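Revathi Poojary has sold eggs at the Ullulthorpe market for long enough to distrust most of what is printed on a carton. I went along half expecting a pitch for hers. She talked me out of buying a dozen.

"Free range tells you there's a door," she says. "Ask how many hens have found it." 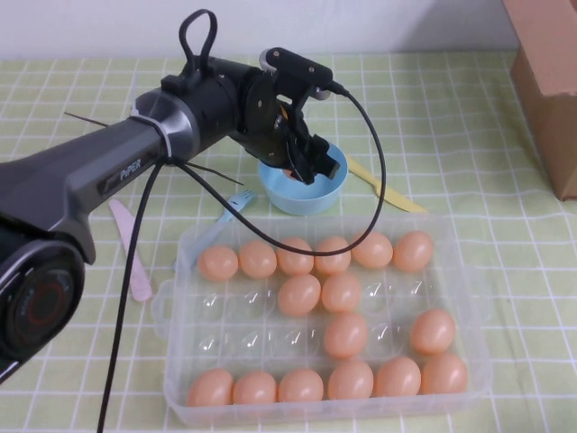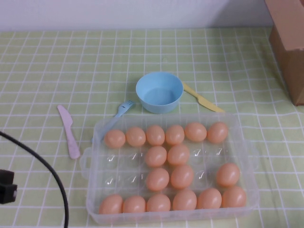
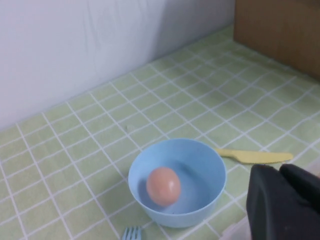

Eggs in a clear plastic tray on a checked cloth (second picture).

Poojary keeps 143 hens and charges accordingly. Her quarrel is with Felta, a labelling scheme that arrived in June and has since signed up 165 farms. Joining costs $300. I asked what the inspection involves.

"A form. I filled it in at the kitchen table and they sent me the stickers."

Felta says on its website that members are "independently assured", and doesn't say by whom. I rang twice and got a recorded message about honest farming.

I wasn't ready to let Poojary off, either. Her own sign promises "happy hens", and I asked how she'd measured that.

"I haven't," she says. "My neighbour painted it. Customers like the colour."

She doesn't claim hers taste better, and reckons most people couldn't pick them once they're scrambled. The stickers are still in a drawer.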